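Regras de bancada para pinças manuais, segunda revisão

A versão anterior das regras do Listovier cabia numa folha e deixava de fora quase tudo o que dá discussão. Na revisão de abril reescrevi a parte dos objetos pequenos. Fica aqui o essencial, para quem usa o mesmo tipo de pinça.

Tampo. Superfície escura e mate, sem toalha. Peças de cor próxima à do tampo são admitidas, mas o registo da sessão tem de o indicar. No Vulluvstead havia sequências rejeitadas por "objeto ausente" em que o objeto estava lá, com pouco contraste.

Disposição. As peças espalham-se à mão, sem grelha. A distância mínima entre a peça mais afastada e a borda da mesa é de 7 cm. Peças encostadas umas às outras não se separam antes de começar. O recipiente de destino fica fora da zona das peças e não muda de sítio durante a série.

Dedos. Verificar os parafusos das pontas a cada 40 repetições. Uma ponta com folga fecha torta e o erro só se nota em objetos baixos, o que obriga a deitar fora a série inteira. Pontas gastas trocam-se aos pares.

Cabos. Todo o cabo que sai da pinça acompanha o antebraço e nunca atravessa a zona das peças. A folga verifica-se com o braço estendido sobre a mesa.

Duas pinças. Só uma desce de cada vez. A outra espera, aberta, junto ao tampo. O Pacheco, o nosso guião de verificação, assinala as sobreposições, mas com quase 80 séries por lote convém não depender dele.

Recipientes metálicos. Continuam permitidos. Os reflexos no bordo confundem a segmentação, e a proposta do Folik era proibi-los. Preferi manter e anotar. Um conjunto só com taças baças não representa cozinha nenhuma.

Ficou por decidir a força de fecho em peças moles. Temos 4 valores em ensaio e nenhum serve para tudo. 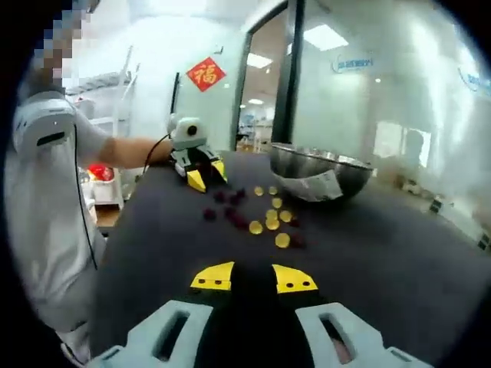
Grupo de Manipulação e Ensaios de Bancada, Listovier

Peças amarelas e vermelho-escuras sobre tampo escuro, taça de inox à direita.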